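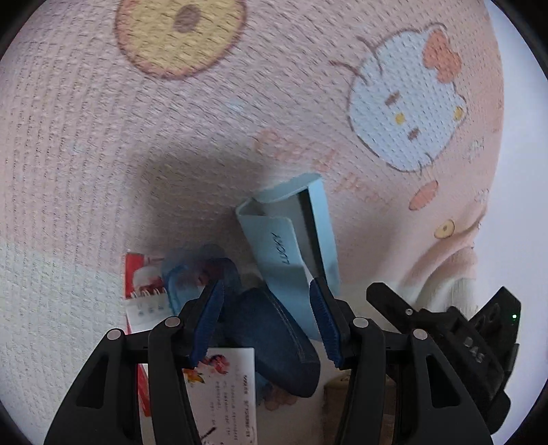

Blog > Self-employment > Paperwork

Search this blog Go

The year I became my own payroll department

When I left Bosman I had a vision of freelance life that involved a lot of coffee and very little arithmetic. The coffee part has gone well.

My first mistake was treating everything a client paid me as mine. Stodcombe settled an invoice for $2,000 in March and I walked around for a week feeling like landed gentry. Then the first estimated tax payment came due in April, and a good slice of my estate went with it.

There are 4 of these payments a year, and they are called quarterly, though the gaps between them are not all three months long. I asked my accountant why. She said "because" and charged me $70, and I can deduct it, so I suppose we both won.

The other surprise was self-employment tax. At Bosman somebody else paid half of my Social Security and Medicare and I never once said thank you. Now I am the employee and the employer, and I have to say the employer is cheap - no dental, and the holiday party was soup.

What I do now is dull. A share of every payment goes straight into a second account at a bank whose app I find too annoying to open. I started with $300 from a small job for Sterkach and have kept it up since, apart from one bad month involving a transmission.

Next up is working out whether my desk corner counts as a home office. The cat also uses it, and "exclusive use" is a phrase she does not recognize.

Recent posts
Stornano still hasn't paid me
Mileage logs and other fiction
Do I need an LLC or just a nap?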